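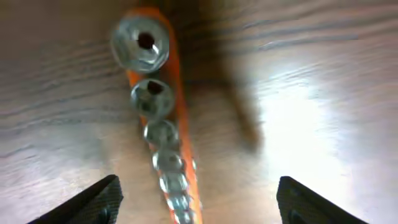 Before you teach the Kolard gripper kit its first pick, set the closing force. The factory value is 30, and for most small things this is too strong. Start with something narrow that can take a squeeze. An orange holder with a row of metal sockets is good practice, as the fingers can come down one on each side of it. Keep the arm slow and stop the descent while there is still wood visible between fingers and holder.

Now open the Force page and enter 6. Close the fingers, lift a little, wait, and put the object down again. If it slips, go up by one step – never by two. Save the value under a name you will remember in November, and press Store before you leave the page.
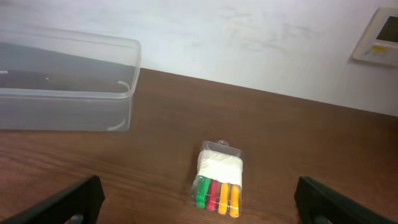
Do I have to repeat the force setting after I change the fingertips?

The kit keeps the old value, but new tips grip differently, so repeat the lift test with each object you have saved.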